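Tollon Grey Carpet Tile – 2000 Series

Product code 2000-19 (charcoal)
Low-profile loop pile carpet tile for offices, workshops, corridors and training rooms
Supplied by Rivas Flooring

Overview

The Tollon 2000 Series is a hard-wearing loop pile tile with a heavy backing, made for rooms that see steady foot traffic and the occasional trolley. It is sold in a single tile size and in 11 shades. All shades share the same pile, backing and fire test results, and can be mixed on one floor without a step in height.

The charcoal shade (19) is the darkest in the range after black. It hides dust from shoes and scuff marks from castors well, but shows pale lint more than the mid greys do. Buyers fitting a room where paper or textiles are handled may prefer a flecked shade.

Subfloor

The subfloor must be level, clean, dry and sound. Old adhesive should be scraped back and any ridges sanded down. Gaps and hollows are to be filled with a smoothing compound and left to cure for the full time stated on the bag. Tiles laid over a damp slab will lift at the corners, and this is not covered by the guarantee.

Tiles may be laid over raised access flooring. Set them out so that the joints do not fall on the panel joints.
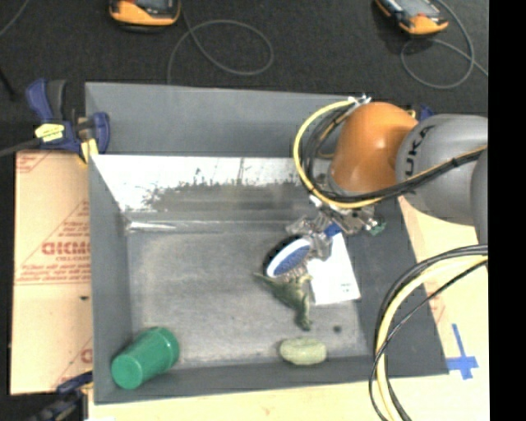 Heavy fixed loads should stand on feet or pads that spread the weight. Point loads left in one place for long periods will flatten the pile, and the mark may not fully recover after the load is moved. Where equipment is shifted often, keep spare tiles from the same batch and swap them as needed.

Laying

Leave the boxes in the room for a full day before work starts, stacked no more than 2 high. Check the batch number on every box. Tiles from different batches can differ slightly in shade and should be kept to separate rooms.

Start from the centre of the floor and work outwards. The arrow on the back of each tile gives the pile direction. Quarter-turn laying is the usual choice for plain shades; laying all arrows the same way gives a flatter look but makes the joints easier to see along the length of the room. Use Muvari release adhesive, applied thinly by roller and left until clear. Permanent adhesive must not be used, as the backing will tear on removal.

Edge tiles narrower than a third of full width should be avoided by moving the start line.

Cleaning

Vacuum daily in busy areas. Blot spills with a white cloth, working from the outside in. Oil and grease should be treated with a dry solvent cleaner, tested first on a spare tile. Do not soak the floor – water trapped under the backing is slow to dry.

Ordering

Sold by the full box only. Allow extra for cutting, and more for rooms with many corners or columns. Cut samples of every shade are free on request. Orders are sent from the Priltusmont depot, and a person must be on site to sign for the pallet. Unopened boxes can be returned in their original wrapping.

Shade 19 was out of stock during July and is now available again.

Page updated September 2, 2021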